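How I set up a small dish rack so it drains properly (and doesn't hog the worktop)

I've been washing up by hand for years now, ever since the old dishwasher packed up one January and I never got round to replacing it. For most of that time I was dreadful at the drying part. I'd pile everything up like a game of Jenga, go off and watch telly, and come back to mugs with a cold puddle sitting in the dip underneath. Sound familiar? Then it's worth spending 18 minutes one evening sorting your rack out, which is how long it took me, tea included.

What you need

A rack with two levels, ideally a thin wire one. Mine takes plates below and odds and ends up top. You'll see posh ones from the likes of Braline and Stameo, and they're lovely, but a plain black wire one does the job.
A hook rail for the wall.
A wire basket or caddy, also for the wall.
A tea towel or two.

Step 1. Clear the lot

Take everything off, every last teaspoon. Give the wires a scrub with an old toothbrush, especially where they cross, because that's where the limescale gathers (I'm in a very hard water area and it's a constant battle). Wipe the surface underneath too, then dry it. If your rack has screws in the base, give them a nip up while it's empty. Mine had worked loose and I'd been blaming the worktop for the wobble!

Step 2. Use the wall

Get as much as you can off the worktop. A rail with little hooks goes up at the back, above the rack but low enough to reach without stretching, and a mesh basket goes higher up to one side. I keep the basket for dry things only, sponges still in their wrapper and that sort of stuff. Leave the hooks free while you're washing up, then hang things on them once they're dry.
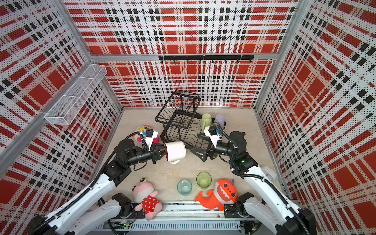 I did try it the other way round for a while, with wet things dangling off the hooks, and all I got was drips down the wall and a grumpy mood. So, dry things up, wet things down.

Step 3. Plates first, cups after

Plates go in the curved slots on the lower level, biggest at one end and working down. If you've only got a couple of plates, spread them out, as they dry far quicker with a gap between them. Then do your cups and mugs. Plastic cups are the worst for holding on to water, so I tip them a bit and never nest them. Mugs go upside down but leaning, so the air can get in under the rim and the dip in the bottom doesn't fill up. Don't worry if it looks a bit scruffy. Mine always does.

Step 4. Bottles and glass go last

Glass is what I'm fussiest about. Rinse it in hot water, let it run off over the sink while you count to 8, then bring it over to the rack. Hold a bottle round the body and lower it gently, and don't just let go of it, because thin wires are springy and a bottle will roll given half a chance. I like to find a dip in the wires where it'll sit still. Anything with a textured surface wants a quick rub with the tea towel afterwards, or you get water marks in all the little creases.

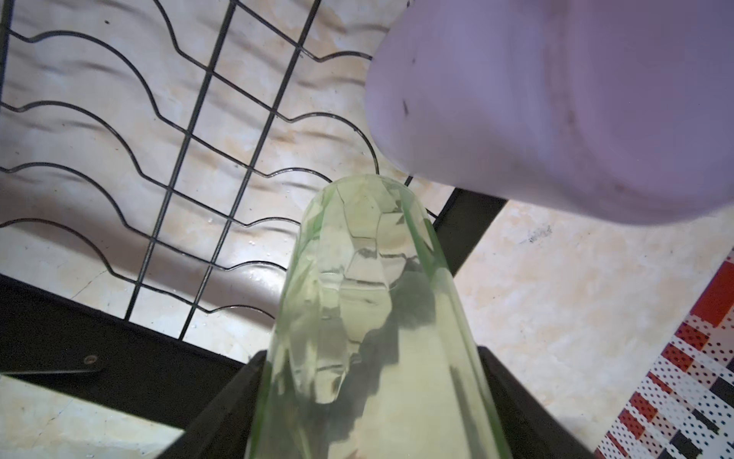

Green glass bottle and the wavy wires of the rack, with a few droplets on the tile.

Step 5. Mop up underneath

Wires let the water straight through, so do lift the rack and wipe below it once everything's put away. I do mine last thing at night, when I'm putting the kettle on for a hot water bottle. If you've got a drip tray, empty it at the same time. I had a Maes one that fitted nicely until I stood on it.

And if you've got stone or marbled tile under there, skip the vinegar on it. Keep that for the rack itself, in a bowl in the sink, and rinse well before it goes back.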